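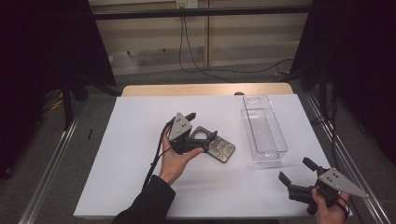
# Household Water Use in Illdale

Project report, Apr 30, 2025

## Why we chose this topic

Illdale takes its drinking water from the Mugo, a small river that becomes low at the end of summer. Last November the town council asked families to use less water. Our group wanted to know if people changed their habits after this request, and which changes were easy for them.

## Method

We wrote a short questionnaire and brought it to homes in two parts of the town, Skestia and Zallside. We received 244 answers. The houses in Skestia are older and many have gardens. In Zallside most people live in apartments, so we removed the garden questions from their form.
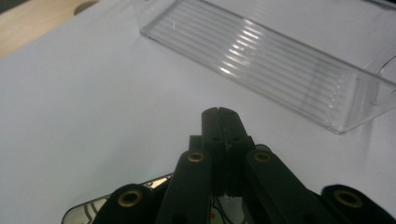 We also asked each family to read their water meter at the start and at the end of one week. Not all of them did it — some meters are in a locked basement. For this reason we use the meter numbers only as a support for the answers.

## Results

The most common change was a shorter shower. Many families in Skestia also stopped watering the grass. The highest meter result for one week was 1,660 liters, from a house in Skestia with a vegetable garden.

In Zallside the people often wrote that they do not see their water bill, as it is included in the rent. They were less sure how much they use.

## Problems

Our question about washing machines was not clear. Some people wrote the number of loads per week and others per month, so we had to leave it out of the tables.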